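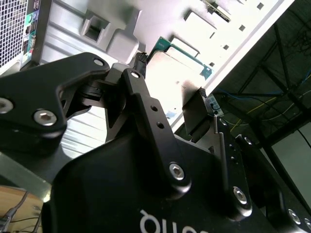 5 min read

September 28, 2026

OK quick one tonight because I have to be up early and the screws are still in a cereal bowl.

The white tower is open again. Side panel off, leaning on the bookcase where I will definitely kick it. I said in May I was done messing with this computer and I meant it, and then the fan noise came back. Not the old rattle. More of a hum that gets into the desk and then into your teeth.

So. Project. Cleaning it out, moving things around, finally dealing with the cables. If you came for Abella pictures (my sister's cat, for the new people) she is fine, she is banned from the room until the bowl of screws is put away.

Background for anyone who missed it. I bought the case secondhand from Clifford Dhillon when he moved out to Plutetside and wanted everything he owned to fit in one car. Plain sheet metal, pale, no window, no lights, which I love. He wanted 45 bucks, I gave him 45 bucks and a lamp. It had already been through two builds with him and it has been through two with me. Every edge in there has taken a bit of skin off somebody.

First thing, the dust. Where does it come from? I vacuum. I do. But the little square holes in the grille by the back ports collect it like it's a job, and once they fill up nothing breathes. I went at them with an old toothbrush and then a makeup brush I got in a pack for this exact purpose. Toothbrush is better. The makeup brush sheds and then you are picking bristles out of your computer with tweezers at ten at night.

Canned air I do outside now. Learned that one. Carter Marchand, who I share the place with, had just made toast the last time.

Second thing, the ports. I never know what is plugged in where back there, so before I unplugged anything I put a bit of masking tape on each cable and wrote on it. MONITOR. KEYBOARD. THE OTHER ONE. I still don't know what the other one is. It goes behind the desk and down and I think it might be the old printer, which we gave away. Left the tape on it anyway.

Related: blue ones are the faster USB. Took me years to learn that. I had the backup drive plugged into a slow port the entire time I lived in Jendthorpe and used to start a backup and go do groceries.

Then the cables inside. This is the part I keep putting off. When I built it I was so happy that it turned on that I shoved everything down at the bottom and closed the panel fast, like a suitcase. You can get away with that for a while. But I think that's where the hum is from, a cable just touching the edge of a fan, not enough to stop it, just enough to make it sing.

I bought a bag of 200 velcro ties. Two hundred! I used 14. If you live near me and want velcro ties please say so, I'm serious, they come off the roll in a strip and I will mail you a strip.

What I did, in the order I did it, which is not the order I'd reccommend:

Took out the front fan first. Should have taken pictures of the wiring before. Didn't.

Pulled the long power cable around behind the tray. It barely reaches. It does reach.

Tied the front panel wires together, the skinny ones for the power button and the little light. Those are the worst. Tiny plugs, tiny writing, my hands are not tiny. I hold a flashlight in my mouth for that step and I drool on the flashlight, it's a whole situation.

Put the fan back in. Backwards. Took it out. Put it back in.

Dropped one screw. It is in there somewhere. I tipped the whole tower over on its side and shook it gently and heard it roll, and then did not hear it come out. Never power one of these on with a screw loose inside, so that is where things stand right now. Case open, one screw at large.

Carter's advice was to use a magnet. There's mixed opinions online about magnets and I don't feel like finding out tonight. I have one of those bendy grabber things from a Lirkik kit, the kind with the claw on the end, and I'll try that tomorrow with better light.

Things I want to do while it's open, since I am in there anyway:

— new thermal paste, the old stuff has to be 3 years old by now
— rubber washers on the fan screws, if the hum turns out not to be the cable
— a filter for the front. I have seen people use cut up pantyhose. I have pantyhose.
— wipe down the outside, there's a ring on top from a mug, mine

And one thing I am not doing, which is buying a new case. Carter sent me two links at dinner. They're nice. They have glass. I'd have to dust glass. This one shuts with thumbscrews and fits under the desk with room for my feet and I know where all the sharp bits are.

Will update when I find the screw. If anyone has done the pantyhose filter, does it go inside the front or outside? I can see it working both ways and I only want to cut it once. Comments are open, I fixed the thing were it was eating them.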